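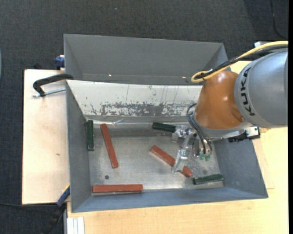 4.2 Demonstration at the Illitz open day

The bin-picking cell was shown to the public for the first time at the Illitz open day in February. The demonstration had two purposes. The first was to give visitors from local schools and firms a plain account of how a robot arm can be taught to grasp objects from a bin. The second, of more direct interest to this paper, was to find out whether the grasping policy described in Section 3 could be run for several hours outside our usual working conditions, with people standing nearby and with frequent pauses for questions.

The cell used a KUKA arm and the same control software as in the Varno trials. The objects were wooden blocks in two colours, red and dark green. Colour played no part in the choice of grasp. It was kept because it allowed the presenter to refer to a particular block when speaking to a group, and because visitors found it easier to predict which block the arm would try next. Figure 4 shows the arm over the bin with the blocks spread across its floor.

Each session lasted 20 minutes and followed a fixed order. The presenter explained the task, the arm made a series of grasp attempts, and visitors were then invited to guess the outcome of the attempts that followed. Blocks lying close to a wall of the bin drew the most discussion. Several visitors expected these to be simple, as the wall would hold the block still; in our own records they are among the harder cases, as one finger must pass between the block and the wall.
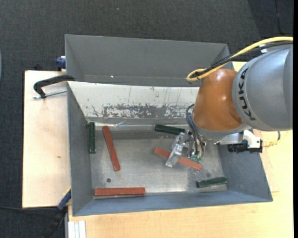
Figure 4. KUKA arm and gripper above the bin during the demonstration, with red and green blocks on the bin floor.

Over the day the system made 1,837 grasp attempts. Of these, 543 were made while visitors were present and are reported separately in Table 3. The remainder were made before opening and during the breaks between sessions. We had planned for 2,000 attempts in all, but the afternoon programme was shortened to make room for a second tour from Štefanec.

No change was made to the policy during the day. Attempts stopped by the presenter — most often to answer a question — were marked as interrupted and left out of the success rate. The log also recorded the time of each pause, which allowed us to check whether grasps made directly after a restart differed from the others. We found no clear difference, although the number of restarts was small.

Visitors were asked to leave written comments. The most common request was for a view of what the system had chosen before the arm moved. A screen showing the planned grasp has now been added to the cell and will be used at the Lunard demonstration, where the same log format will be kept so that the two sets of results can be compared.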